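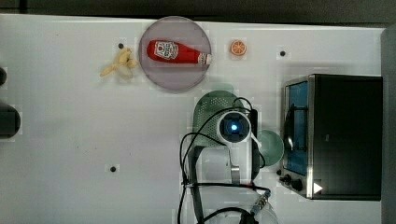 Category: Trials and Appeals / Prydderch

July 19, 2018
Posted by Dwynwen Ruddock to the list

Re: Gate log and the drive time

> I still don't see how he could have done it. The gate log at the
> Orkon yard has his card going out at 6:58, and the first call to
> the fire department came 45 minutes later. The state's own expert
> said it was a slow fire. If it was slow, it had to be going before
> he left, and two people walked past that door after he left and
> didn't smell a thing. Add the drive to Tustura and he's home
> before it starts. Has anyone read the cross on this, or are we
> all going by the newspaper?

I've read it. The cross starts on page 571 of the transcript and goes on for a good while, and the paper left out most of it.

First, the gate log. It records the card, and it records it when the card goes over the reader on the way out. Prydderch's lawyer asked the yard manager whether the gate could be opened without one, and he said yes, drivers held it for each other all the time and he had given up writing them up for it. So the log gives you a card leaving at 6:58. It doesn't give you a car leaving, and it doesn't tell you whether anyone came back in behind a truck. That cuts both ways. The defense was using it to argue that a stranger could have gotten in, but the prosecutor picked it up on redirect and used it against him.

Second, "slow fire." The expert used that phrase once, on direct. On cross he was asked to put a number on it and he wouldn't. He said it depended on how much air was getting in under the door, and the door was gone. I'd be careful about building a timeline on that. I think the jury was too, going by the note they sent out in March asking to hear his testimony again.

Third, the two people who walked past. Only one of them testified to walking past that door. The other used the north stairs, and you can check that against the floor plan. The Nerken article has them together, and I think that's where the mistake comes from.

On the drive: the detective drove it in 40 minutes, at a different time of day and with no stop for gas. The receipt was never tied to Prydderch's car, so I wouldn't lean on it for either side.

None of this makes me sure he did it. I thought the case was thin when it was charged and I still do. But the appeal isn't about the drive time. The brief argues the search of the storage unit and the instruction on the missing keys – see the motion at 658 and the ruling right after it. If he gets a new trial it will be on one of those.

Does anyone have the exhibit list? My copy stops before the photos of the loading dock, and I'd like to know whether the one showing the padlock was admitted or only marked. The clerk wants a fee per page and I'd rather not pay for the whole binder.

Dwynwen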